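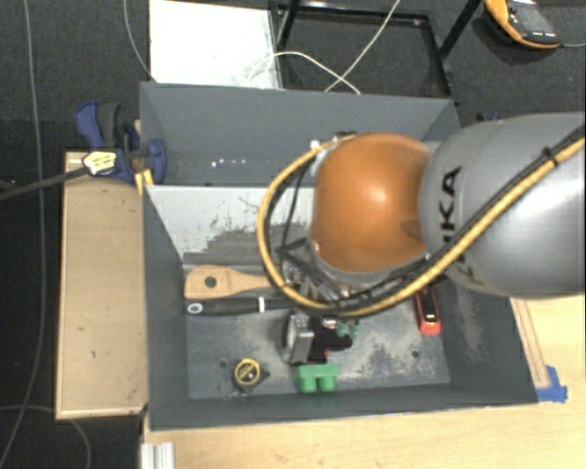 KUKA arm over the mixed-item bin, hose and cable routed along the link.

Tritotex cell safety and practice group
Minutes, May 2, 2020

1. Minutes of the last meeting approved with 2 corrections to the Plerkholm section.

2. Cable routing. Agreed that hoses must be checked for slack before each shift. Bonsu to send its checklist.

3. Bin fixing. The draft rule asks for a clamp or a fixed stop on every bin. Flando wants tape allowed for marking only. Left open.

4. Controller. Must stay within reach of the operator. Wording of clause 8 accepted.

5. Next draft due in July. Comments to Plerkholm before then.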